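Trosusow Drive-Bay Cell: Setup and Care

Thank you for looking at the Trosusow drive-bay cell. We have put this page together for people who already have one on the floor, or who are about to unpack one and would like to know what living with it is like. It handles hard drives in caddies, in and out of desktop towers, and with a little attention it will keep doing that for a long while.

Start with the table. Lay the tower on its side with the panel off and the interior facing up, and bolt the fixture plate to the rails on the left so it stays out of the arm's way. Teach the approach slowly the first time – fingers open, well above the bay – and save that pose before you go any lower.

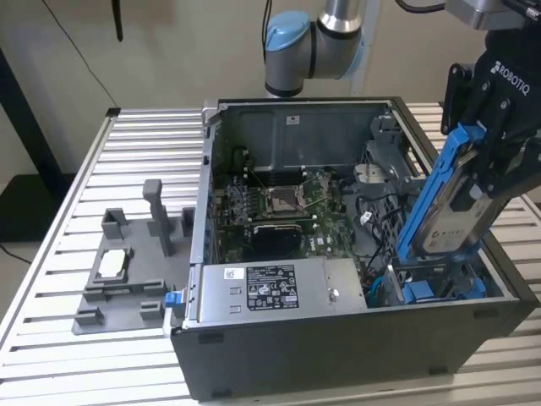
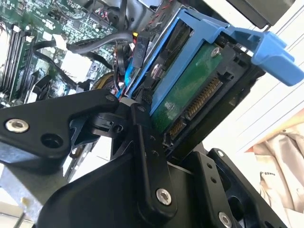

Gripper, caddy and bay 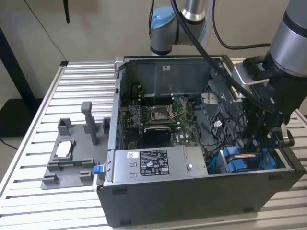
Cables are what most of our customers call about. Tie the arm cable back with enough slack for a full turn of the wrist, and move any loose leads inside the tower away from the drive cage before you press start. Every 15 shifts, wipe the fingers with a dry cloth and check each screw on the gripper by hand. If one has loosened, snug it up and run the bay at low speed before going back to normal work.

Finger pads do wear, and a drive that slips a little in the grip is usually the first sign. The Jibrin pad set is $49 and takes almost 29 minutes to fit, including a fresh teach of the grip pose. The Boltunix wrist service kit is $799 and comes with its own printed guide, which we do ask you to read through before opening anything up.

Both ship from our Zustamum warehouse. Please have your cell's serial number handy when you order.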